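Why Metal Feels Colder Than Wood

Put one hand on a metal spoon and the other on a wooden spoon. Both have been in the same drawer all night. The metal one feels colder, but a thermometer would show the same temperature for both, perhaps 21 degrees Celsius.

Your skin is warmer than the room. When you touch something cooler, heat moves out of your hand and into it. The speed of this movement depends on the material.
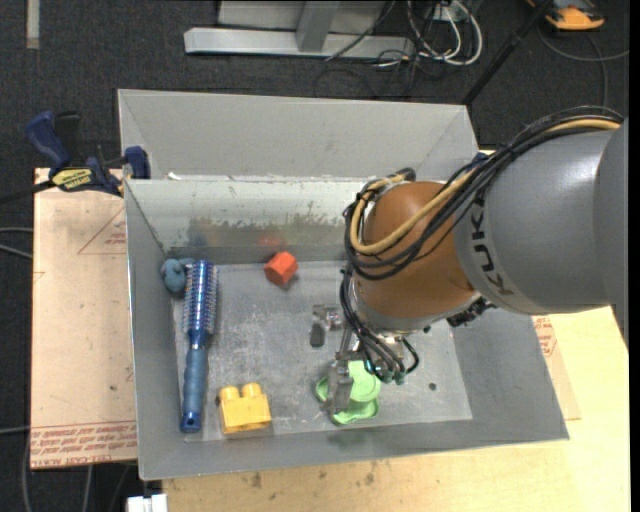 Selvaraj Kodikara

Metal is a good conductor. Heat passes through it quickly, so your skin cools fast. Wood is a poor conductor, also called an insulator. Heat stays near the spot you touch, and your skin cools slowly.

Nerves in your skin respond to the temperature of the skin itself. They cannot measure the spoon.

Try it with 2 ice cubes of the same size. Set one on a metal tray and one on a wooden board. The cube on the metal melts first.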